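We use cookies to remember your reading level and your favorite color theme. OK / Change settings

The Rule Book for Robots (Yes, There Is One!)

November 20, 2022

When I was eight I tried to write laws for my toy robot. Law number one was "Do not fall down the stairs." He fell down the stairs that same afternoon, so I gave up on laws for a long time. Then I grew up and got a job where people hand me robot rules to read, and I found out that grown-ups spend years arguing over them. I love this stuff (I know, I know) and I want to show you why.

First, a word you'll need: standard. A standard is a set of rules that lots of people have agreed to follow so that things work the same way and don't hurt anybody. Your bike helmet was probably made to a standard. So was the plug on your lamp. If everybody made plugs in whatever shape they liked, you'd have a drawer full of plugs and no light to read by.

Robots have standards too. Some are written by big groups of experts from many countries, and they can be very long and, I have to admit, pretty dull in the middle. Others are short and get taped to the wall of one workshop. I've seen both kinds, and the short ones are more fun, so let's start there.

A while ago I visited a workshop in Wastonside where they build helper robots, the sort that pick things up and put them away. The project is called Farina. On the wall by the door was a list headed GOOD PRACTICE, and the first line said, "Know where the stop button is before you know anything else." I had to find it before they would let me hang up my coat! It was big and red and about the size of a cookie, and there was another one on the far side of the room, so you were never a long run away from one.

That button is called an emergency stop. Pressing it makes the robot stop moving as quickly as it safely can. The important bit is what comes after. When you let the button out again, the robot isn't allowed to jump back to work by itself. A person has to look around, check that everything is okay, and start it again on purpose. I think that's a very polite rule. Imagine if your swing started going again the second you climbed off it.

The next line on the list was about speed. A robot arm working behind a fence can go fast, because the fence keeps people out and opening the gate makes the arm stop. An arm that works right beside people has to be gentler. It has to slow down, or stop when a person gets close, or push so softly that a bump wouldn't hurt. How slow is slow enough? The people at Farina measure it. They have a little pad with a spring in it, and the robot bumps the pad, and the pad tells them how hard the push was. They did that 600 times before they were happy. I would have been bored by bump number five, but I'm glad somebody wasn't.

Then there are the rules for hands. A robot's hand is usually called a gripper, and lots of grippers have two fingers that open and close like tongs. Fingers like that can pinch. So the good practice is: keep your own fingers out from between the robot's fingers, even when it looks like it's asleep. Long hair goes in a tie. Dangly sleeves get rolled up. Scarves stay on the hook, which was sad for me, as it was a very nice scarf.

Grippers have to be careful with things as well as people. Think of all the stuff in a bedroom. A plump, squashy package wants a light touch. A box with flat sides can take a bit more. Something with a funny shape, like a pumpkin with ridges all the way around, might roll off if you grab it in the wrong spot. A good rule for testing a helper robot is to give it lots of different things, in ordinary places where people really keep them, on soft bumpy covers as well as on nice flat tables. A robot that can only tidy a perfect table won't be much help with my room.
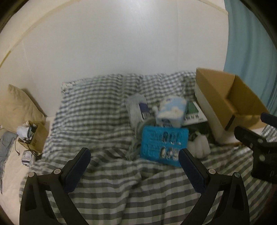
Who is in charge if a robot makes a mistake?
People are. A robot can't be blamed or grounded or sent to bed early, so the people who built it and the people who use it have to take care of the problem and work out how to keep it from happening again.

I like that answer a lot, and it brings me to my favorite rule on the wall, which was "Write it down." Every time something went wrong at Farina, even something tiny like a dropped sock, somebody wrote it in a notebook. What was the robot trying to do? What did it do instead? Was anybody near it? By the time I visited they had filled 56 pages, and they were proud of every one. At my school, 56 pages of mistakes would have meant a phone call home.

The notebook matters because mistakes like to repeat themselves. If the robot drops one sock, oh well. If it drops a sock every time the sock is on the left, then there's something to fix! You'd never spot that without the notebook.

Next comes privacy, which sounds like a grown-up word but you already know what it means. You don't want people reading your diary. Many robots have cameras so that they can see what they're picking up, and a camera in a bedroom might see all kinds of private stuff. Good practice says you ask before you record in somebody's home. You tell them what the pictures are for. You put away letters and anything with a name or address on it. You keep only what you need. And if the person says no, then it's no, and you don't ask again in a whiny voice.

There was a second team I talked to, at a place called Dumimwood, and their list was different. They build robots that carry boxes, so they had pages and pages on lifting. How heavy can a box be? What if the power goes out while the robot is holding one? (The rule there is that the gripper has to keep holding on. A box that drops on your foot in the dark is no fun.) They also had a rule about tidy floors, with cables taped down or tucked away, and one that said you may not eat a sandwich within arm's reach of the robot. I asked whose arm, mine or the robot's. The robot's! It was a very long arm.

Every morning the Dumimwood team does a check before the robots are switched on. It has 30 steps. They look for loose screws and worn-out finger pads, they wiggle the joints, they press each stop button to be sure it still works. I watched the whole thing and it was a bit like watching somebody brush a crocodile's teeth. One person reads the step out loud and another person does it and says "done." Reading and doing are split up like that so you can't skip a step by accident while you're thinking about lunch.

You might wonder who gets to make the rules. For the big standards, it's a mix: engineers, safety inspectors, people from companies, people who work next to robots all day. They write a draft, then everybody gets to complain about it (this part takes ages), then they fix it and vote. After a few years they take it out again and see if it still makes sense, because robots keep changing and old rules can go stale like bread.

You can try this at home, and you don't even need a robot. It's a game called Falten that I play with my nieces. One of you is the robot and wears oven mitts. The other one is the operator. The robot can only do exactly what the operator says, and the operator has to get the robot to pick up a teddy bear and put it in a box. Before you start, write five rules together. You need a stop word, for sure. You need a rule about going slowly. Then play for a while and see which rules you forgot. When we did it we forgot to say "open your hand," so the robot stood there hugging the bear and wouldn't let go, and then we forgot to say the box should be right side up.

Change your rules and play again. Swap places too, since being the robot makes you see things the operator misses. We're on our 40th version and there's now a rule about the dog.

Words to keep:

Standard: rules that lots of people agree to follow.
Gripper: a robot's hand.
Emergency stop: the big red button. Find it first!
Operator: the person in charge of the robot while it's working.

Did you like this page? Sign up for our newsletter and get a new one every month. Ask a grown-up to type in their email address. You can unsubscribe at any time.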